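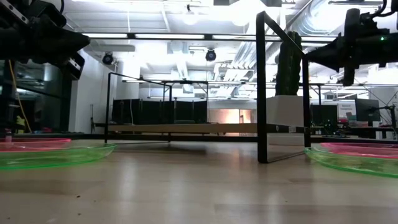 Photo: Drema open day, lab floor

Drema opened its lab in Bretuswood to visitors in March, and I went along for the afternoon session. There were 22 of us, split into 2 groups. Ours started at the two-arm bench, where the grippers were set up over a pair of green plates with pink rims.

The job is plate handling. The arms are supposed to do 1000 pick-and-place moves without a person stepping in. They had not gotten there yet, and the guide was open about why.

At move 28 of a run earlier that month, the right arm closed on a plate before the left one had let go. Neither arm registered the extra load. The plate bent, slipped out and went off the table. The arms kept going through the next moves with nothing in their fingers until an operator hit the stop button.

The cause was a timing fault. Each arm ran from its own controller, and the "released" signal from the left one arrived late. The controllers come from Serkon. Drema has since added a check — neither arm may close until the other reports its fingers open — and a force limit that halts both arms together.

I asked why the stop had to be done by hand. The answer was that the old limit was set for heavier parts and a thin plastic plate never reached it. It had not been changed when the plates came in.

We were kept behind a taped line while the arms were powered. They ran slower than I expected, and on our visit one run ended early when the force limit tripped. The guide reset it from the desk and we moved on to the Tsoukalas conveyor, which was switched off for repairs.

Parking is behind the building. Bring a jacket, as the lab is kept cool.

Comments

millroad: Did they say if the new limit trips too often? Once during a short visit sounds like a lot.

plainjane: We were in the other group and it stopped for us too.

Search this site
Enter keyword
Go

Recent visits
Bretuswood water works
Tsoukalas bakery line, second visit
Serkon spring fair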